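The Rules Before the Robot Moves

A set of house rules for testing robots is making its way around small labs, and most of it concerns tables, paper and tape

By Maribeth Tiongson

The document that Milagros Ambrosio hands to new staff at Drarnside is 14 pages long. The first robot motion is mentioned on page nine. Everything before that covers what has to be settled before anyone turns the power on: how the table is cleaned, how the objects are chosen, who writes the labels, what counts as a finished trial and who gets to say so.

Drarnside is a small test lab on the second floor of a former printing plant in Gellport. Companies that build sorting and picking systems pay it to find out how well their machines do on ordinary jobs. A machine might be asked to clear a table, load a rack or put mixed items into the right containers. The lab reports a score. Buyers read the score and compare it with someone else's.

The trouble, Ambrosio said, is that for a long time the scores could not be compared.

"Two labs would both say they ran a sorting test," she said. "One used the same six objects in the same six spots all week. The other changed everything each time. You would see two numbers side by side and they had nothing to do with each other."

The Drarnside rules began as an attempt to fix that inside one building. Ambrosio wrote the first version over a winter with Eduardo Calimlim, an engineer who had spent most of his career in food packaging. They have since been picked up by other groups, including the automation program at Macapagal, a technical college two hours inland, and by Draretard, a maker of light-duty arms for warehouses. Neither was asked to adopt them. Both asked for a copy.

There are 22 rules. Some take up a line. Rule 3 says the work surface must be a single plain color and wiped before each block of trials. Rule 8 says no object may be added to the set after the first scored trial. Rule 15 says that an operator who touches anything on the table during a trial has ended the trial.

Others run longer and have been argued over. The longest is the one on starting positions. An early draft told operators to place objects "at random," and Calimlim went back through the lab's records to see what people had done with that instruction. Across 246 trials, operators had put nearly all the objects in the middle of the table, spaced evenly, with handles and narrow ends facing the robot.

"People set a table the way they would want to find it," he said. "They aren't cheating. They do it without thinking."

The current rule calls for a printed layout sheet, drawn before the session by someone who will not be running it. Position and angle are both marked. The operator sets out the objects, checks them against the sheet and initials it. If two objects must be closer than a finger's width, the sheet says so.

Not everyone likes this. Fulgencio Casado runs the test floor at Draretard and uses most of the Drarnside rules, but he dropped the layout sheets after a month. His crew was spending more time on paperwork than on trials. He now has the operator place the objects freely and take an overhead photo before each start, which goes in the record with the result.

"If somebody wants to know how it was set up, they can look," Casado said. "I don't need a drawing of what it was supposed to be."

Ambrosio's answer is that a photo tells you what happened but does nothing to stop the habit. The two have agreed to leave it there. The newest version of the rules allows either method as long as the report states which one was used.

The section on instructions to the robot has changed the most. Older sorting tests were built so that the machine had its categories loaded in advance. Clients now bring systems that are supposed to work out the job from what is in front of them, including written words, so the way a sign is made and placed has become part of the test.

The rules call for one category per container, with the label on the table beside or in front of the container it belongs to. Containers should match, so that color or shape gives nothing away. Labels may be handwritten, and for some trials they have to be.
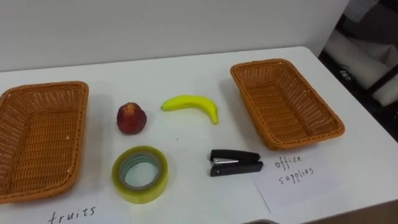

Lungile Oosthuizen, who teaches the second-year testing course at Macapagal, pushed for handwriting. Her students had been printing labels in a large, clean typeface, and a system that read those without trouble could stumble on a note made with a pen. A stockroom or a kitchen is full of notes made with a pen. She now has 12 students each write a set, and the labels are rotated so that no single person's lettering is used twice in a row.

She also asked for the rule that categories should be everyday ones. Food and stationery are fine. Anything that people in the room would disagree about is out. One of her classes lost most of an afternoon to the question of whether a tomato belonged with the vegetables, and the trials were thrown away.

Stand-in objects are allowed. Real fruit bruises and changes color over a long session, so many labs keep artificial pieces for it. The rules ask that the report say which items are real, and that the weight of each be written down. A plastic pear can be much lighter than the real thing, and a gripper that handles one may not handle the other.

Scoring takes up the last four pages. An item counts only when it is inside the right container and has been released. An item resting on the rim does not count. An item dropped on the floor ends the attempt for that item, and the operator leaves it where it is until the trial is over. Partial scores are reported by item, never rolled into a single pass or fail.

Failed trials stay in the record. Ambrosio said this is the rule clients most often ask her to bend, usually by calling a bad run a warm-up. The lab permits warm-ups, but they have to be declared before the robot moves. A client who declares one and then gets a perfect run cannot keep it.

A revised version is due in October. It will add a page on lighting, which the present rules cover in one sentence, and another on tests where two arms share a table. Casado has sent in comments on both. Oosthuizen has asked for a shorter edition that students can tape to the wall, and Calimlim is working on getting it down to a single sheet.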